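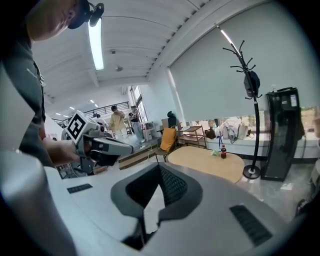
Why does a river bend, even where the land is flat? Water never flows evenly across a channel, and once one bank wears faster than the other, the curve feeds itself.

Chapter 2
Rivers and Their Valleys

The Istau rises in low hills and reaches the sea 57 miles away, measured in a straight line. A boat following the channel travels more than twice that distance. Most of the extra length lies in the lower valley, below the town of Skiken, where the ground drops so little that the slope is hard to see.

Water on the outside of a bend moves faster than water on the inside. The fast water cuts into the bank. The slow water drops sand and gravel, which build up as a point bar. Over the years the whole bend shifts sideways and downstream. Geographers call a bend of this kind a meander.

Ingvar Frandsen, a land surveyor, mapped the lower Istau twice, 20 years apart. One bend near Skiken had moved 1,740 feet between his two maps. A farm road shown on the first map ended at the water on the second - the rest of it had gone into the river. Other bends had hardly moved, mostly where the bank was clay.

In this chapter you will look at how a river picks up, carries and drops its load. Section 2.1 deals with the upper course, where the channel cuts mainly downward. Section 2.2 covers meanders, cutoffs and oxbow lakes. Section 2.3 turns to floodplains and the people who farm them.

Terms to know: channel, load, point bar, cut bank, meander, oxbow lake, floodplain

Before you read, find a river on a map of your own state and trace it with a piece of string. Compare the length of the string with the straight distance between its ends.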